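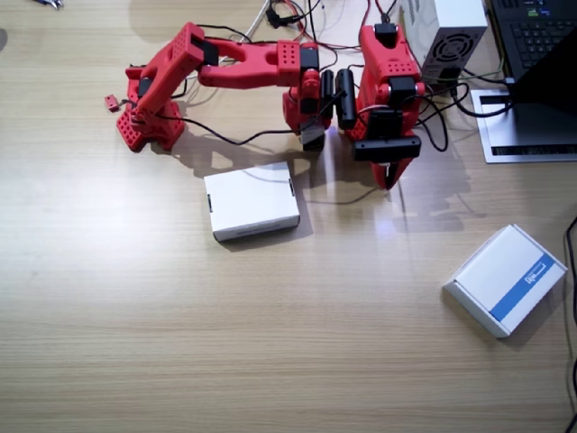 Dornetti Galli, bench lead and reluctant checklist keeper, Wollton small-arm bench

Bench check, two-arm table. Filled in before the March sessions, with my comments left in so whoever takes the next shift can argue with me.

1. Base and joints
OK. Wiggle every joint with the power off. Printed parts creep, and the perforated pieces are the ones I watch for hairline cracks between the holes. I go over them with a flashlight (my phone, fine).

2. Gripper clearance
OK, WITH A NOTE. The two grippers sit facing each other with a pretty small gap, and I'd like more room than that at power-up. Our rule is 70 mm between fingertips before anybody enables torque. Park them wider, then bring them in slowly. Please!

3. Cables
NEEDS WORK. My usual complaint. There's a tangle between the arms toward the back, and a cable sweeping across under the left forearm. An elbow coming down on a wire is the dumbest way to lose an afternoon. Tie them back, leave slack at the wrist, and tug each connector gently.

4. Loose items
NEEDS WORK. The small white box between the arms is fine, that's where the work goes. The bigger one with the blue stripe should come off the table before a run, and so should any loose connector or hand tool. If it isn't being picked up, it lives on the shelf.

5. Power supply
OK for now. Keep the fan grille clear, nothing leaning on it and no paper anywhere near. I'd still like it farther from the laptop, but the cords decide that for us. Switch off at the supply first, then unplug.

6. Laptop
OK. On its stand, keyboard reachable without leaning over an arm. Speed cap in Pukix stays at 32 percent for the first five minutes, and yes, that includes people in a hurry.

7. Light
Watch it. We get a band of glare right across the wood. Tilt the lamp if you're judging finger height by eye.

8. Servo hours
Log them. I swap at 3000, even if the thing still sounds happy.

Result: hold until 3 and 4 are cleared, then recheck 2. Initial the sheet by the door when it's done.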